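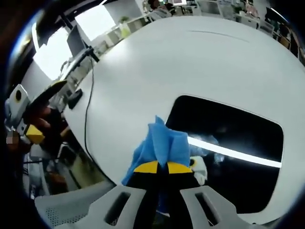

Cleaning cloths and shiny surfaces: your questions

Why does my black glossy panel look worse after I've wiped it?
Because you can now see it. Black gloss shows every smear, and a strip light overhead will point them out one by one. Wipe once with a barely damp cloth, then again with a dry one, and stop there. Polishing in circles for 5 minutes mostly moves the smear somewhere new.

Can I use the same cloth for the white top and the black part?
You can, but do the black part first. White surfaces forgive a bit of fluff.

Do I have to fold the cloth? I just scrunch it.
Plenty of people scrunch. A scrunched blue cloth gets into corners nicely and misses most of the flat bit. Fold it in half twice and you have 8 clean faces to work through, if you remember to turn it. Gergely Lengyel on our help desk has been scrunching for years and won't be told.

Which spray should I use?
On gloss, none to begin with. Water does most jobs. If there's grease, put one drop of washing-up liquid on the cloth, never straight on the surface, as it will run into the nearest gap and stay there.

How do I wash the cloths?
At 40, no fabric softener. Softener leaves a film, and the film ends up on your nice black panel - see the first question.

How many cloths come in a Clarnora pack?
Two. We are asked this a lot, usually by people who have lost one.

My cloth has turned grey. Is it finished?
Demote it to skirting boards.

Who do I write to if mine arrived with a loose hem?
Candela Requena, using the contact form. Please add your order number, and she'll send a new one out.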